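3.2 Collecting demonstrations

Demonstrations were recorded in two ways. In the first, the operator takes hold of the wrist and guides the arm by hand while the controller compensates for gravity. In the second, the operator sits at a separate desk and drives the arm through a leader device of the same joint layout, using only the wrist camera view and the fixed workspace view. We refer to these as hand guiding and remote control. Both write to the same log format, so a policy can be trained on either set or on a mix of the two without further conversion.

The task family, which we call Kolanura, covers taking parts out of used desktop computers and placing them in a fixture plate. The computer lies on its side on the work table with the side panel removed, and the plate stands to its left (Figure 3). The plate is 3D printed and carries ten holders of different shapes. At the start of an episode the holders are empty. The operator is told which part to remove and which holder to use, but is given no instruction on the path or the grasp.

A full set consists of 279 episodes by four operators. Two of them had used the leader device before the study; the other two had a practice period of 70 minutes, split evenly between the two modes. Practice episodes were logged but are not part of the training data. Each operator worked in both modes, and the order of modes was switched between operators to limit the effect of learning. Collection ran through September in the Wukville laboratory, with the room lights on and the window blinds closed.

Joint positions, gripper opening and motor currents were logged at a fixed rate. Camera images were stored at a lower rate and matched to the nearest joint sample by time stamp. An episode begins when the arm leaves its rest pose and ends when the operator presses a foot pedal. Episodes longer than 2106 time steps were dropped, as were those in which the pedal was pressed by mistake. We did not drop episodes with failed first grasps. A second attempt after a slip is useful training material, and removing such cases gave a policy that closed the gripper on nothing and then carried on to the plate.

Hand guiding produced shorter episodes, but it has two drawbacks. The operator's hand enters the wrist camera view in many of the samples, mostly during the approach, and the motor currents include the force of the hand as well as the force of contact. The first problem was handled by replaying the recorded joint path with no person near the arm and storing the images from the replay. This works for the approach and the transfer. It works less well for the pull itself – a memory module seated at a slightly different angle may not come free on the replayed path. Replays that failed were marked, and only their images up to the point of contact were kept. The second problem has no simple fix, and currents from hand-guided episodes were left out of the policy input.

Remote control avoids both problems at the cost of time. Operators slowed down close to the motherboard, where depth was hard to judge from the camera views alone. One operator, M. De Graaf, preferred to rest the gripper lightly against the drive cage before moving sideways to the memory socket. The habit carried over to the trained policy, which repeated the contact in most of its trials. We kept these episodes, but report results with and without them in Section 5.

Labels for the phases approach, grasp, pull, transfer and place were added afterwards by two annotators, I. Vanhove and C. Mertens, working from the wrist camera images. The boundary between grasp and pull caused the most disagreement. Where the two labels differed by more than 1000 milliseconds, the episode was viewed again by both and a shared boundary was set. The labels are used only for the analysis in Section 5 and are not seen by the policy during training. 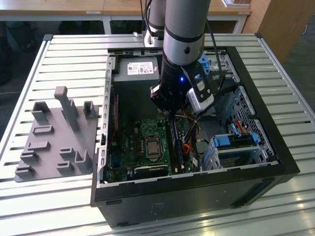

Figure 3. Work cell for the Kolanura tasks, with the gripper over the open computer and the fixture plate to its left.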